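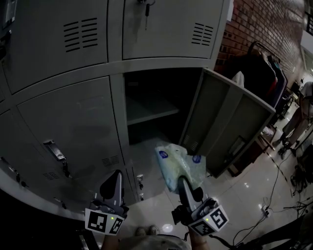
Portes ouvertes chez Bustine : cidre, bulles et tartines

J'attendais cette visite depuis le mois d'août, quand une amie m'avait servi un verre de leur poiré en terrasse. Bustine ouvre ses chais 2 fois par an, avec 50 places par créneau, et j'ai eu la chance d'en attraper une à la dernière minute !

On commence par le pressoir. Ghazal Nouri, la maître de chai, parle vite, avec les mains, et on la suivrait n'importe où. Elle nous fait croquer une pomme à cidre crue (amère, terriblement astringente, j'ai adoré) puis goûter le jus qu'elle donne. Viennent ensuite les cuves, la fermentation lente, les levures indigènes, et une longue parenthèse sur les bouchons de chez Hendriks, qu'elle défend avec une passion communicative.

La dégustation se fait au fond de la cour, debout autour des tonneaux. Le brut d'abord, très sec, presque salin. Puis le Cliltlow, leur cuvée maison à la poire et au coing, et là, silence général – tout le monde avait le nez dans son verre.
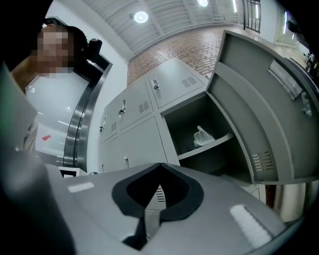
J'en ai repris, évidemment. On me l'avait décrit comme un vin de dessert, mais je l'ai trouvé bien meilleur avec le fromage de chèvre qui circulait sur les planches. Le millésime en cours compte 2 530 bouteilles numérotées, et vu l'allure à laquelle les cartons partaient, je ne parierais pas sur les fêtes.

Petit bémol pour le cocktail du jour, cidre, gingembre et sirop de sureau : joli, mais trop sucré à mon goût. Mon voisin, lui, en a bu trois.

Côté pratique, comptez une bonne heure et demie, prenez une petite laine pour les chais et venez à vélo si vous pouvez, le parking n'a que 60 places et il était plein dès 11 heures. Je suis repartie avec deux Cliltlow et un brut dans les sacoches.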